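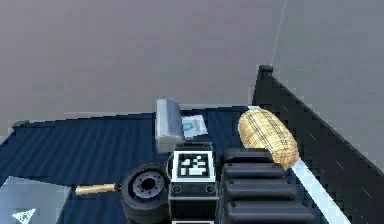 Greifen mit Simulation und Realsystem
Kapitel 6: Fehlerfall Kollision des Handgelenks beim Anfahren

Lernziel dieses Kapitels ist die systematische Analyse eines Fehlers, der im Praktikum häufig auftritt. Vorausgesetzt werden die Koordinatentransformationen aus Kapitel 4 und der Umgang mit der Simulationsumgebung Plirkelley.

6.1 Fehlerbild

Der Greifer soll einen stehenden Zylinder von oben anfahren. Auf der Arbeitsfläche liegen weitere Gegenstände, darunter ein Reifen. Der Planer meldet eine gültige Bahn. Bei der Ausführung berührt das Gehäuse des Handgelenks den Reifen, bevor die Finger die Vorgreifposition erreichen. Der Reifen wird verschoben, die Objektposen im Weltmodell sind danach veraltet. Der Regler hält die Bahn trotzdem ein und fährt weiter.

Im Protokoll steht:
Schritt 1210: Kontaktkraft über Grenzwert
Schritt 2000: Abbruch, Zeitlimit erreicht

Zwischen beiden Einträgen liegt kein Halt. Das ist der sicherheitsrelevante Teil des Fehlers.

6.2 Ursachen

a) Im Kollisionsmodell waren nur die Finger enthalten. Das Handgelenk war als Punkt ohne Ausdehnung eingetragen.

b) Die Transformation vom Marker zum Greifpunkt stammte aus einer älteren Konfigurationsdatei. Der Marker sitzt auf der Oberseite des Gehäuses. Ein Winkelfehler an dieser Stelle wirkt sich am Greifpunkt umso stärker aus, je größer der Abstand ist.

c) Die Kraftüberwachung (Modul Suder) war auf »nur melden« gestellt. Diese Einstellung ist für die Parameteridentifikation gedacht und muss danach zurückgesetzt werden.

Die Ursachen a und b erklären die Kollision. Ursache c erklärt, warum sie folgenlos blieb, was die Steuerung betrifft.

6.3 Abhilfe

Das Gehäuse wird als Quader mit Sicherheitszuschlag in das Kollisionsmodell aufgenommen. Die Transformation wird vor jeder Versuchsreihe neu bestimmt und mit Datum in der Konfiguration abgelegt. Die Kraftüberwachung steht im Normalbetrieb auf »Halt«. Nach einem Halt ist die Szene neu zu erfassen, ein einfaches Fortsetzen der Bahn ist nicht zulässig.

Für die Freigabe am Realsystem gilt: 100 simulierte Anfahrten ohne unzulässigen Kontakt, mit zufällig veränderten Objektlagen. Läufe mit fest vorgegebener Anordnung zählen nicht.

6.4 Aufgaben

1. Leiten Sie den Positionsfehler am Greifpunkt in Abhängigkeit vom Winkelfehler des Markers her.
2. Ergänzen Sie das Kollisionsmodell und wiederholen Sie die Planung. Welche Anfahrrichtungen entfallen?
3. Skizzieren Sie einen Zustandsautomaten für Halt, Neuerfassung und Wiederanlauf.

Abgabe bis Ende Oktober im Kursordner Larerer, Aufgabe 3 als PDF.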